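Oil film on a brown bench top, how to clean without dulling it?

Posted in Workshop & Garage by Sreekumar Nair

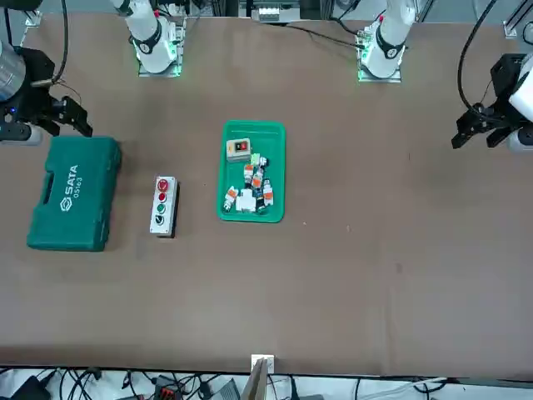
I wire and test small control stations on a large brown work table, and the top has picked up a thin oil film toward the front. Dish soap moves it around and leaves streaks. Solvent wipes worked on my last bench but left dull patches. The usual load is a SATA tool case, a push-button station with the red mushroom head at the top, and a green plastic tray for the smaller switch box, so nothing heavy or hot. I do not know what the finish is. The bench came secondhand from Heffernan with no paperwork, only a stock number, 3668. What should I use, and is a mat worth buying?

Peadar Ó Néill
Identify the finish first. Put one drop of isopropyl alcohol on a hidden spot, wait 3 minutes, and wipe with a white cloth. If color transfers or the spot turns tacky, keep alcohol off the top and use a mild detergent in warm water only. If nothing changes, alcohol on a cloth is safe for the film. Wipe in one direction and turn the cloth often. Streaks with dish soap usually mean too much soap. Use a few drops per bucket and follow with a clean water wipe, then dry.

Keep liquid away from the button stations. Move them off the bench before you start and isolate anything that is wired up.

Dehua Li
I would skip the mat. I had one and swarf got under it.

Oisín Moriarty
Agree with the drop test. On the mat I disagree with Dehua. A rubber one, 3 mm thick, is fine if you lift it every Saturday and sweep under it. Check that it is rated for oil and try an offcut on the underside of the top, as some rubber stains a finish permanently. Mine is a Lasten and has not marked the bench.

Also wipe the bottom of the tool case and the tray. If they carry oil, the film will come back wherever you set them down.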